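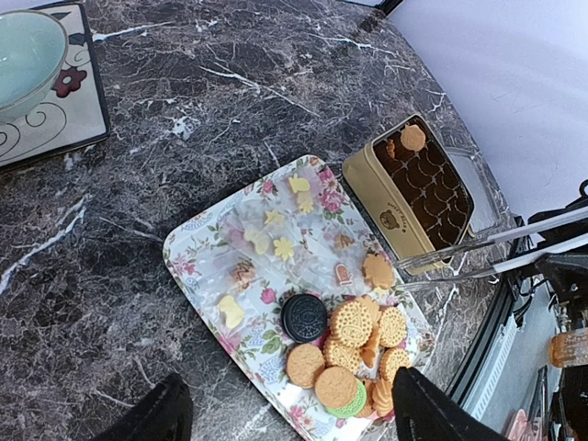 Step 1. Lay the tray out before you start the arm

Put the mixed biscuits on the serving tray and spread them so that most of them can be seen from above. A few may overlap, for example a round one on a leaf. Small shaped pieces in a plastic bag can stay in the bag for the first training, as the bag is a separate lesson (Step 4). Open the tin beside the tray, with the insert facing the person who works there. Keep the clear tongs within reach of your hand.

Step 2. Agree who stops and who starts

At Arancibia we pack gift tins of mixed biscuits, and until February all of it was done by hand at four tables. Now two tables have an arm. The first thing we decided was that the packer at the table starts and stops it. The supervisor does not. Write this on the table card, with the name of the packer for that shift.

Step 3. Begin with the round ones

Round biscuits with a pressed pattern are the easiest to grip from the sides. Set the closing force low in the Stekeo panel (we use 10 on its scale) and let the arm do one full tin. Watch for crumbs at the edge of the biscuit. If you find crumbs, lower the force by one and try again. Leaf shapes have thin points, so do them after the round ones work well.

Step 4. Leave the bag to the person

Crinkled plastic shines and moves when it is touched. In our first trial the arm stopped many times at the bags, and the packers had to reset it each time, which made them more tired than packing by hand. Now the packer opens the bag with the tongs and places the small pieces. The arm waits until the green button is pressed.

Step 5. Write down the stops

Keep a paper sheet at the table. For every stop, note the time, the kind of biscuit and what you did. In the first month we had 268 stops, and in the second 503, as we had added the leaf shapes too early. Without the sheets we would have blamed the packers.

Step 6. Change the job on paper also

The packer now checks, corrects and teaches, and this takes skill. Ulises Cáceres, our shift lead, asked that the piece rate be ended at the arm tables, and it was replaced by an hourly rate. Please do this before the arm arrives. We did it five weeks after, and there were hard feelings.

Step 7. Change places every two hours

Watching an arm is dull work and the eyes get tired. Move people between the arm tables and the hand tables, and let them choose the order themselves.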